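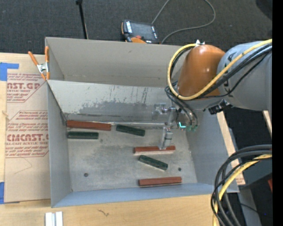

Building blocks are childrens toys made of solid pieces, most often wood, later rubber and plastic, that get stacked, lined up or sorted. One of the oldest toys still sold in quantity. Shapes vary - cubes, arches, wedges, cylinders - but the long bar is the workhorse of nearly every set, and plain bars with slightly rounded edges in two colors, brick red and dark green, lying in a gray metal bin, are about as basic as the type gets. Bars bridge gaps, make floors and roofs, and stand on end as posts. Cubes can't do the first of these very well.

Print this article
E-mail this article

Origins

Hard to date. Offcuts from carpentry were surely given to children long before anyone sold them. Alphabet blocks are mentioned in English writing on education by the late 1600s. Friedrich Froebel, the German educator behind kindergarten, put small wooden blocks into his series of "gifts" in the 1830s, and the idea of a set with a fixed plan to it, every piece a fraction of some larger piece, mostly comes from there. Stone blocks made of sand, chalk and linseed oil followed later in the century in Germany. In the United States, Caroline Pratt designed the unit block in the early 1900s. Still the standard in preschools.

Proportions

Unit blocks follow a simple ratio, 1 to 2 to 4 - thickness, width, length. Half units, double units and quadruple units all keep the same width and thickness, so two halves laid end to end match one unit. Children tend to find this out by running short. Table blocks are smaller and looser about proportion. A school set may have up to 160 pieces, a home set far fewer.

Materials

Hard maple is the usual choice for good sets, also beech and birch. Rubberwood in cheaper ones. Maple is heavy and dents slowly. Softwoods are lighter but the corners go. Edges get rounded or beveled, partly for hands, partly becuase a sharp edge splinters sooner. Foam and hollow plastic blocks are sold for toddlers and for large-scale floor play. Cork has had a small revival.

Finish is either none, oil, wax, or a water-based stain or paint. Unpainted blocks grip each other a little better than glossy ones, so towers go higher.

Makers

Three smaller lines turn up often in secondhand lots. Lillov made bars and cubes only, dyed not painted, in cloth sacks of 100. Dumia sold arches and half circles with a sliding-lid box; lids are usually missing. Zakus began with wagon sets and moved over to blocks, pieces stamped on one end. The Roy block, sometimes listed as a maker, is a size and not a company - a bar 3 inches long, named for the catalog it first appeared in. Sellers mix this up all the time.

Collector Baldur Juhl sorted the Lillov sets by dye into an early and a late group. His list is still the one used, though he left out the sets sold in February clearance sales, which had odd colors.

Play and learning

Stages of block play were described by Harriet Johnson in the 1930s: carrying, then rows and stacks, bridging, enclosures, patterns, and finally named buildings used in pretend play. Not every child goes in order. Studies have linked block play with spatial skills, and some with early math. How much is the blocks and how much is the adult sitting nearby talking is argued over.

Care

Wipe with a damp cloth, dry right away. Don't soak wood - it swells and the grain lifts. Sand rough spots with fine paper, then a bit of mineral oil if the set was oiled to begin with. Store in open bins or on low shelves, long pieces at the bottom. Painted sets from before 1978 should be checked for lead before a child gets them.

See also: construction set, dominoes, nesting toys, pattern blocks

Last revised 10/15/22

Print this article
E-mail this article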